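Drirnley Home Forum > Laundry and Utility > Finally got a tumble dryer and I am ridiculously happy

marrowfat62
After nineteen winters of wet jeans over the bannister we have a tumble dryer! It went in on a grey October morning and I have been finding excuses to wash things ever since. Bath mats. The cushion covers. A picnic blanket that hasn't been outside for two summers.

Things I already love. The towels come out fluffy, properly fluffy, like the ones at my aunt's when I was small. The kitchen window isn't streaming any more. And there's a blue light round the inside of the drum, so you can see the odd sock hiding at the back without getting the torch out. My old washing machine had no light at all and I once left a glove in there for a fortnight.
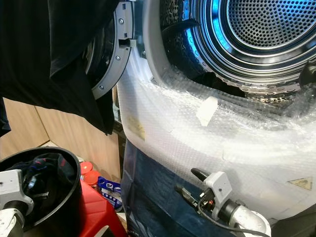
Now my actual question. I've left the bubble wrap on the front for the moment because we've got the decorator coming to do the ceiling and I don't fancy scrubbing emulsion off a new white dryer. My other half says it has to come off before we use it. I've been using it. Who's right?

Also, do blacks really go grey faster in a dryer or is that an old wives' tale? Most of my wardrobe is black.

tupenny_rice
Congratulations! You'll never go back. Other half is right though, sorry. Get the wrap off before the next load. The front gets warm on a lot of them and you don't want plastic going soft on it, or covering up any vents. An old sheet over the top when the decorator's in will do the same job, as long as the dryer is off.

Gil
Have to disagree a bit with tupenny. Mine had its film on the front for months and came to no harm. The front panel on mine barely gets warm. I'd be more bothered about what's round the back and whether there's a gap for air.

tupenny_rice
Film is one thing, Gil. Bubble wrap is a lot thicker and it goes right up near the door on this one. If a loose bit gets caught in the seal the door won't shut properly. And there's a yellow warning sticker underneath it, which I would at least want to be able to read!

Gil
Fair point about the sticker. I withdraw half of what I said.

Yu-na Hong
Blacks: yes, they do fade, but it's mostly the rubbing. Turn everything inside out, low heat, and take it out while it's a tiny bit damp. Then hang it up for the last half hour. I have a black linen dress I've done this way for years and it still looks smart enough for work. Don't put black things in with new towels, ever, unless you like fluff.

Wool dryer balls are lovely too – I've got a set of four and they knock the creases out of cotton sheets.

marrowfat62
Inside out! I have never once done that. And I did put a black top in with the towels, so that explains the state of it.

hedgerow_jen
Can't agree on the balls. Had them, thump thump thump all evening, gave them to the dog, who was thrilled. A good shake of each thing before it goes in does more, and it's free.

Līga Petrauskas
Hello, and enjoy your dryer! Please clean the fluff filter every single time. My mother-in-law didn't, and a load that should have taken 62 minutes was taking all afternoon. Two minutes with the filter and it was back to normal.

Check the tape as well when you unwrap it. Mine had little bits stuck on all over, and the paper sort leaves a brown mark if you leave it too long. Warm water and a drop of washing up liquid got it off. Don't scrape with a knife (ask me how I know).

marrowfat62
There's a scruffy bit of what I think is paper tape on the left that I've been ignoring, and a white strip under the door opening. Will have a go tonight with the washing up liquid.

hedgerow_jen
What's everyone paying to run theirs? I keep mine for towels and bedding and everything else goes on the airer. Couldn't face using it daily.

Gil
Same, Jen. If there's any wind at all it goes on the line. Sheets dried outdoors smell better and I will not be argued out of this.

Yu-na Hong
I'll argue. Hay fever! From spring onwards nothing of mine goes outside.

marrowfat62
Update, 16 loads in (I know). Wrap is off, other half is unbearable. Paper tape came away with hardly a mark. Old curtain going over the lot when the decorator turns up. Black things are now inside out on low and I've put myself down for a second fluff filter brush because the first one is already behind the machine somewhere.

tupenny_rice
Wire coat hanger with a bit of tights on the end. Works for brushes, socks and pens.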